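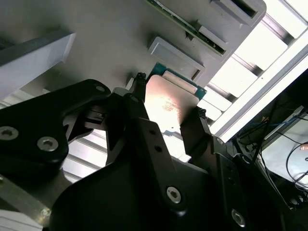
A computer processor, with its metal plate facing out.

Home News Campus Services Library Contact

Category: Technology in the Community

By Chelsea Haworth
May

Satevby College will open its computer refurbishment program to residents of the surrounding county this summer, the college's Office of Continuing Education announced. Until now, repaired desktop computers have gone only to enrolled students.

Under the expanded program, households may apply for a desktop computer at a cost of $50, which covers the keyboard, mouse and power cables. The fee will be waived for applicants who already receive a county utility credit. Applications open in May at the main library desk and close when the summer supply has been assigned.

The college has placed 1,687 computers with students since the program began. Most were retired from classrooms and offices on the Bevan campus. Skilitz, a regional accounting firm, has agreed to donate 100 office computers for the first round of county applications.

"We have had requests from parents and older residents for several years, and we did not have the machines or the staff hours to meet them," said Yatziri Ochoa, director of continuing education. "The donation gives us a supply we can plan around."

Storage drives from donated machines are removed on arrival and erased before any other work is done. Drives that cannot be erased are destroyed. Processors and memory in good condition may be moved from one computer to another, and parts that fail testing are sent to a licensed recycler.

Repair work is carried out by students in the two-semester hardware certificate course, which enrolled 22 students this year. The course is taught by Senyo Sarpong, who will also supervise the summer session. Students taking part in the summer will receive course credit or an hourly wage — they may not receive both.

Each computer comes with a one-year repair guarantee. Residents who need help with setup may attend evening sessions in the library's lower-level classroom, beginning at 6 p.m. Registration for those sessions is separate from the computer application. Questions may be directed to Amber Ellwood at the library desk.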